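Please Leave the Old Repairs Alone
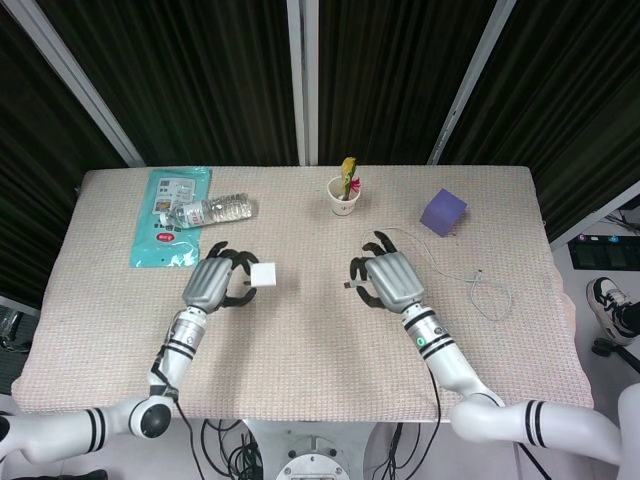

My neighbour at the Zukthorpe antiques fair told me last May that a repaired bowl is a dead bowl. I had asked him the price of a stoneware one with two metal staples across a crack, and he wanted me to know that he would take almost anything for it. In his opinion a buyer wants a piece to look as it looked on the day it was made, and if it can't look like this, the seller should have the staples pulled out, the crack filled and the colour painted over.

I bought the bowl. I have been thinking about his opinion since then, and I would like to explain why I believe he is wrong.

I collect kitchen pottery, mostly bowls, jugs and storage jars. It is not an expensive field. For 19 years I have bought on markets, at house sales and sometimes from small auction rooms, and in this time I have seen the taste of buyers change very much. When I began, a riveted plate cost a little less than a perfect one. Today, in the rooms at Briron where I go most often, it may go into a box with other things at the end of the sale. At the same time, the invisible restoration has become so good that many people do not notice it, and some sellers do not mention it.

I want to be fair to restorers. I know how much patience the work needs, and when a piece is in many fragments, there is no choice except to join them. What I am against is the removal of an old, honest, stable repair to put a hidden one in its place. A staple says that somebody in a kitchen broke the dish, was sorry, and paid a travelling mender to save it. The mender had to drill from both sides without going through, and this in a wall which is sometimes only 4 millimetres thick. Why is the skill of the potter worth keeping and the skill of the mender not?

There is also the question of money, and I will not pretend it has no weight. A dealer who trades under the name Coşkun once showed me two similar jugs. One had an old tin handle in place of the lost one. The other had a new handle of resin, painted beautifully. The second was 50 pounds dearer. I asked what would happen to the resin in a sunny window, and the answer was that it would probably become yellow, but by then it would stand in somebody else's window. I laughed, but on the way home I did not find it so funny.

Paint and filler grow old faster than fired clay. A jug restored in this manner must be restored again, and each time the restorer may cover a bit more of the healthy glaze to hide the border of the old work. I own a jar where the overpaint reaches nearly to the foot, and the damage is a chip on the rim which I could cover with my thumb. I cleaned a small part of it with a swab and found under it perfectly good brown glaze – nothing was wrong with it at all.

Some people answer that a museum also restores. It is true, but museum work is normally written down, and it is made so that it can be undone. The jar on my shelf came with no paper. The catalogue description was "good condition", two words, and I paid for them.

What I would like is simple. Auction rooms should describe every repair they can find, the old and the new, and should put a photograph of the inside as well as the outside. The small sale list Pustunero does this already, and I have never felt cheated there, even when I bought badly. Buyers for their part should stop asking for a discount each time they see a rivet. As long as we punish the visible repair, we will be offered the invisible one.

The stapled bowl stands on my kitchen table now, with onions in it. It holds water too, I tried.

Comments

marlpit: I agree about rivets but please be careful with iron ones. Mine rusted and the stain went right into the body. I had them out and don't regret it.

Second Shelf: What did you use on the swab? I have a jar with the same problem and am frightened to touch it.

Author: Warm water first, then a little acetone, on a place at the back. Stop at once if the colour under it is not shiny.

oldslipware: The tin handle jug, did you buy it?

Author: Yes.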